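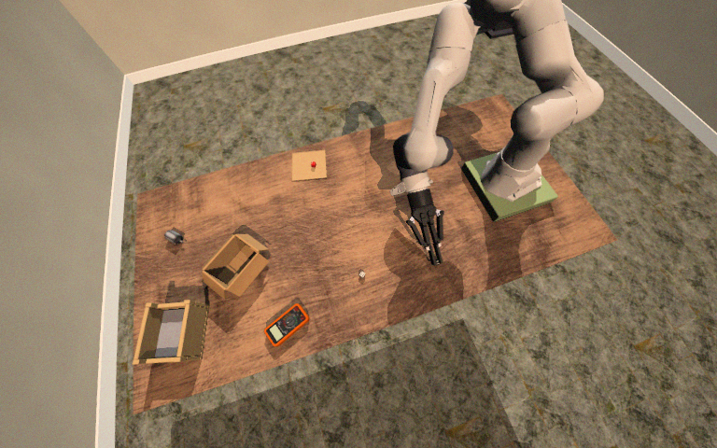 *Rendered room: wooden mat, small objects, white baseboards.*

# holdale-recipes

Plain-text recipes from the Holdale supper club, typed up from index cards, church bulletins and the backs of envelopes. There are 1056 of them. A worrying share involve canned soup.

## What's in here

- `cards/` has one text file per recipe
- `index.csv` has title, course, year if anyone wrote it down, and who gets the blame
- `units.md` explains "a Balogh cup," which is the mug Mrs. Balogh used and holds more than a cup
- `disputed/` holds 11 recipes claimed by more than one family. Please don't open an issue about the strudel.

## Format

Title on the first line, ingredients next, then a blank line, then the method. Spelling is left as found. "Bake till right" is a complete instruction and we will not be adding a temperature.

## Known problems

Batch 2 was typed in February by someone who reads 7s as 1s, so check the egg counts. The Tirketen dumplings still say they feed 500. Gyula Takács says the card is correct and that it was quite a wedding.

Desserts outnumber vegetables. I've stopped looking for the missing vegetables.

## Changes

21st October: merged the duplicate goulashes, then unmerged them after phone calls.

## License

Cook whatever you like. Keep the names on the cards.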